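Velatent Retirement Income Planner
Desktop edition, by Rendbridge

Saving for retirement gets all the attention. Spending the money is the harder part, and the Velatent planner is built for exactly that! Type in what you have, when you want to stop working and what you spend in a normal month, and it draws your income year by year, right through to whatever age you choose.

What we love most is the bad-year test. Pick a starting year and the planner drops a long market slump right on top of it, then shows how your withdrawals hold up. You can move the slump to year one, year five or year 12 and watch the line change as you drag it. It's a little scary the first time -- and then it gets oddly fun.
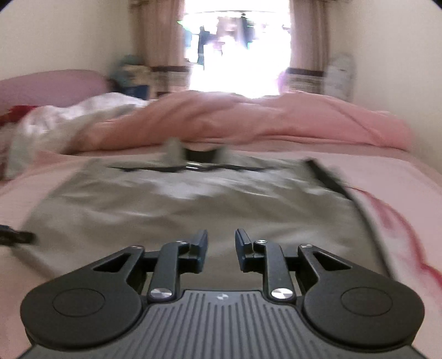

Pale pink sheet on the bed.

What it handles

Traditional and Roth accounts, pensions, part-time pay, rental income and Social Security, all on one screen. You can plan for one person or a couple, with separate retirement dates and separate claiming ages. Required withdrawals are worked out for you and show up in the year they start.

There are 3 spending styles to choose from: level, front-loaded (more travel early on, less later) and flexible, where spending dips after a poor year and recovers after a good one. Switch between them as often as you like. Your earlier plans stay saved.

The glossary has 161 entries, written in everyday words, and every term in the planner links straight to its entry. Sequence risk, cost basis, bridge years -- click and read, then go right back to where you were. 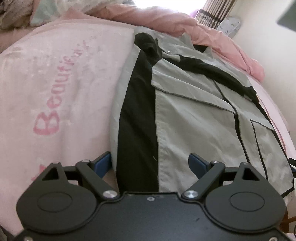
Grey-and-black garment on a pale pink bed covering.

Details

Format: download for Windows and Mac
Printed guide: 96 pages, spiral bound, sold separately
Trial: 30 days, all features open
Account linking: none, balances are typed in by hand
Export: PDF and spreadsheet
Tax tables: updated every January

Works well with the Brirnoslow budget sheets. Save your monthly totals as a spreadsheet and the planner will read them in.

The planner shows estimates based on the numbers you enter. It does not give investment or tax advice, and real returns will differ.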